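Posting the house rules we use for teleoperated recording on two-arm cells. A few people asked after the March workshop. Long thread, one rule or so per post.

1/ Scope first. These rules are for small arms on a tabletop, one operator, no fence. If your arms can hurt someone, you need a proper risk assessment and a thread won't do.

2/ Every cell has a card with its name, the date of last check, and who signed it. Ours are named Savia, Brultano and Meireles. The names go in the log exactly as they are on the card. We lost a day in March to "the left one."

3/ Speed cap. We run at 20 percent of rated joint speed for any new operator, and they stay there until they have 115 clean episodes. Deolinda Nogueira set that number and I've stopped arguing with it.

4/ Two hands on the leaders before you enable the followers. If you need to scratch your nose, disable first.

5/ The stop button is tested at the start of every session, by pressing it. Looking at it doesn't count as a test. Write the time in the log.

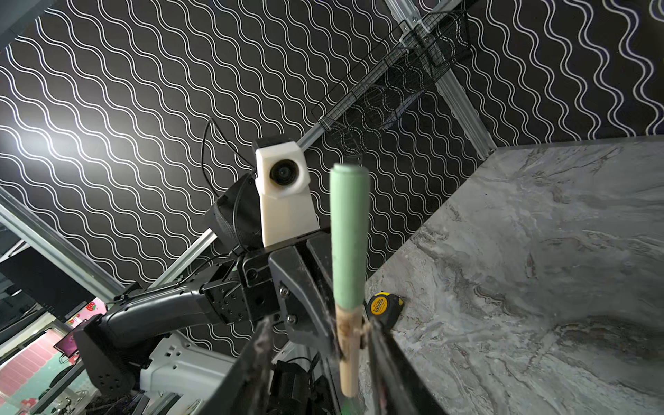

6/ Object handling between the arms has its own page in our rules, as most of our rejected episodes come from there. One arm holds, the other approaches. The holding arm doesn't move until the approaching arm has contact or has backed off. Thin things get gripped low on the shaft with the working end up and clear, the way the green-tipped stick is held, so the second arm has room to come in. If the grip is crooked, set the object down and start over. Don't fix it in the air.

7/ Finger pads and plates get a look before each session. Dust and scratches are normal. A loose screw or a finger that no longer meets the other one squarely is a reason to stop and tag the cell.

8/ Cables. Leave enough slack for full wrist rotation, then turn the wrist through its whole range by hand with the power off and watch where the loop goes. If it can catch on the other arm, reroute it. We found most of our camera dropouts this way.

9/ What's allowed on the table: the task objects, plus anything listed in the task sheet. A tape measure is fine if the sheet says so. It gets written down either way, and it stays put for the whole batch. Moving an extra object halfway through means a new batch number.

10/ Same goes for backgrounds. We want variety in the walls and table surfaces, but one setup per batch. Change it between batches and note what you changed.

11/ Naming failures. We use four labels: dropped, missed, collided, operator error. Use the last one freely. There is no penalty for it here and people only hide mistakes if there is.

12/ Never delete a bad episode at the station. Mark it and leave it. Review happens later, by someone who didn't record it. Of the last 658 episodes we reviewed, some 70 got a different label from the one the operator gave.

13/ Breaks are in the schedule. When the operator is tired the recordings get sloppy, and you won't see it until review.

14/ A collision between the arms, even a light one, ends the session for that cell. Power down, check both wrists and the camera mounts, redo the calibration, sign the card. Plunier, the shop that services ours, asks for the log entry every time, so write it properly.

15/ Current version is dated July 23, 2021. I'll post changes as replies to this one. If your lab has a better rule for handovers, I'd like to read it.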